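Direll Matte Interior Paint, Charcoal and Mid Gray

Product code DM-84
Sold by Henriques Paint & Wallcovering, Muston

Direll Matte is a water-based wall and ceiling paint for bedrooms, hallways, home offices and media rooms. It dries to a flat finish with no sheen and can be washed with a soft sponge once it has cured. We stock it in the full gray range, from Pale Ash to Charcoal, and tint other colors at the counter.

Sizes: 1 quart, 1 gallon, 4 gallon
Touch dry: 4 hours
Recoat: 12 hours
Full cure: 21 days
Cleanup: soap and water

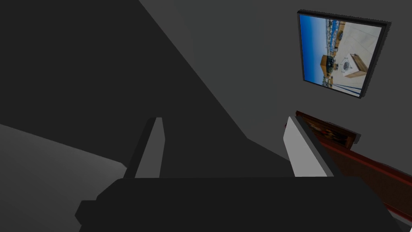
Choosing two grays for one room takes more care than choosing one. Hold the sample cards upright against the wall, and check them again in the evening with the lamps on. The paler card should still look clearly different from the darker one. A dark charcoal surface meeting a lighter gray wall at a sharp angle, as in the picture, makes a strong line, and any wobble in the brushwork will show along it. Use Edard low-tack tape on that edge and pull it off while the second coat is still soft. If you want a quieter join, pick two shades that sit next to each other on the card.

Preparation

Fill cracks, sand smooth and wipe off the dust. New drywall needs a coat of Edard Primer first. Over gloss paint, sand until the shine is gone. Charcoal usually needs two coats over white, and a third over red or yellow.

Do not apply below 50°F. Stir well before use and every time you come back to the can. If a job needs more than one can of a tinted color, mix them together in a large bucket.

Ordering

Stock colors can be picked up the same day. Tinted paint cannot be returned. Trade accounts are handled by Warrick Ellery, and color matching by Siamak Shokri, at the counter until 4 p.m. The 4 gallon size is special order during August.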